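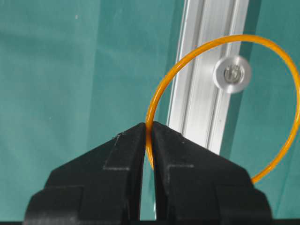
Black gripper fingers, tips nearly touching.

Quote the base, then quote the gravel

Ataberk Uysal
19 March 2022

Most quotes for a rural driveway are priced by the truckload. The customer is told how many loads of crushed rock will be delivered, what each load costs, and what the operator charges by the hour to spread it. My position is that this form of quote should be retired. It prices the one part of the job that is easy to see and leaves out the parts that decide how long the surface lasts.

An unsealed driveway is a drainage structure with a running surface on top. Its service life depends on the strength of the subgrade, the thickness and grading of the base course, the crossfall, and whether water has somewhere to go when it leaves the shoulder. A quote that reads "supply and spread road base" commits the contractor to none of these. If the material is tipped on wet clay and tracked in with a skid steer, the quote has been honoured in full.

I was asked last July to look over a driveway outside Tevholm, 279 metres from the gate to the machinery shed. The owner had paid for resheeting twice under two contractors, and both had done what their paperwork said. The wheel paths had rutted again in the same places, at the foot of the grade, where the table drain had silted level with the shoulder. I dug test holes in the worst section. Compacted thickness over the clay was 99 millimetres at the deepest and much less in the ruts. No quantity of fresh gravel on top would have corrected that, and neither quote had mentioned the drain.

Chaiwat Thepsuriya ran graders on shire roads before he went out on his own, and he disagrees with me on part of this. His argument is that a small contractor can't know the subgrade until the topsoil is off, so a fixed price per compacted millimetre invites either a padded quote or a dispute. He prefers hourly rates and a customer who trusts him. I accept that the subgrade is uncertain. Civil contracts deal with the same uncertainty through a provisional item: a stated rate for excavating and replacing soft material, measured on site and agreed before the hole is filled. It takes one line on the page, and a domestic customer can follow it.

A usable driveway quote would state, at minimum, the width and depth of box-out, the compacted thickness of each layer, the maximum aggregate size, the crossfall as a percentage, and the class, diameter and length of any pipe. It would say what compaction plant will be on site. A loaded tip truck driven up and down is not a roller. The quote should also name who is responsible for the entrance culvert, where the council usually has its own requirements and the owner usually hasn't read them.

The common objection is cost. A quote of this kind takes longer to prepare, and the contractor may not win the work. I would charge for it. A site visit, three test holes and a written scope are skilled work, and the fee can be credited against the job. The practice of free quoting is the reason so many are written from the cab with the engine running.

There is a second objection, that customers choose the lowest number whatever is written above it. Some do. Many more are comparing two figures with nothing else to compare. When one page gives 150 millimetres compacted and the other gives a count of loads, the question at least gets asked.

The Tevholm driveway was eventually boxed out along the low section only, the drain was recut to fall to the existing dam, and the rest was graded and left alone. Gravel was the smallest item on the invoice.

Filed under: Earthworks & Access > Opinion

Recent articles
Sizing an entrance culvert before you ring the council
Wet hire or dry hire: reading the rate sheet
Table drains, mitre drains and where the silt goes
Crusher dust as a top course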